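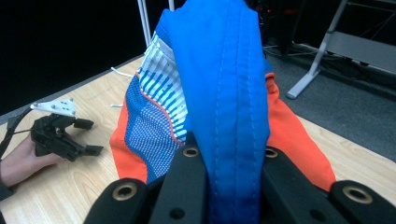 The garment, blue and orange with a mesh bit

Wire cap rack – how do I stop it tipping and marking the table?

Posted by Flerkevier
Sunday, May 6, 2018

We run a small stall at the Onatholm indoor market and bought a wire rack to show our baseball caps. It stands on a wood table. With caps on one side only it leans, and I worry about the base scratching the top. The peaks also lose their curve after a week or so. Any ideas? 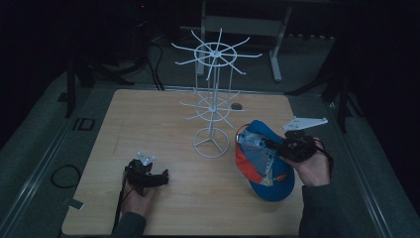
Baranauskienė
Caps should be loaded in opposite pairs, starting at the bottom. Do one arm, then the one straight across from it. A rack like yours, with two tiers and eight spokes on the top one, is fine if you keep to that – most of the weight wants to be low down. The turned-up tips will hold a cap by its back strap, so the peak hangs free and keeps its shape. For the table, stick felt under the base ring. I bought a pack of 144 dots in April and still have most of them.
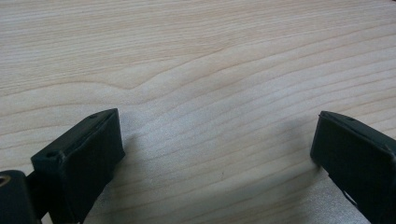 Trim the dots if they stick out past the wire, and wipe the wood first or they won't hold. Turn the rack by the pole, not by a spoke.

Pralevow
We just put a tea towel under ours. Looks a bit rough but no scratches so far. Can't help with the peaks.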